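Boletín de la comunidad de Bostmont

El contador del agua y otras lecturas de otoño

Ha llegado la factura del trimestre y, como cada año, media escalera ha descubierto que tiene contador. Está en el armario del rellano, detrás de la puerta que todos usamos para guardar paraguas. La lectura del portal 4 marcaba 3645 metros cúbicos en julio, cifra que Ultow, la compañía del agua, considera normal y que los vecinos del portal consideran un insulto.

Si su recibo lleva la palabra «estimada», la lectura no la ha hecho una persona sino el optimismo. Se puede corregir: apunte los números negros, olvide los rojos y mándelos a la oficina de la calle Kravchuk. Contestan. Tardan, pero contestan. 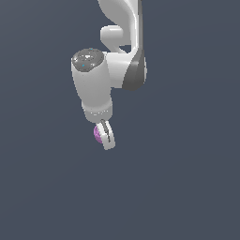 Cisternas que cantan

Una cisterna que pierde un hilillo puede gastar más de 200 litros al día, y lo hace de noche, con un murmullo que algunos confunden con el mar. Estamos a cuatro horas del mar. Eche unas gotas de colorante alimentario en el depósito, espere un rato sin tirar de la cadena y mire la taza. Si hay color, hay fuga – y hay que cambiar la goma, que en la ferretería Gritoson cuesta menos que el café con el que uno se consuela después.

Los grifos merecen el mismo trato. Apretar más fuerte no arregla nada y suele rematar la junta.

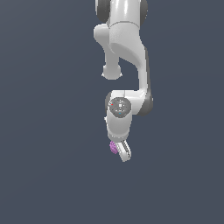 La redacción del boletín
Sección de casa y suministros
2023-10-14

Para el próximo número queda pendiente la calefacción central, tema sobre el que ya hemos recibido cartas del bando de los que se asan y del bando de los que duermen con gorro. Se admiten más, a ser posible firmadas y de una sola cara. El buzón sigue siendo el de siempre, el que no cierra bien.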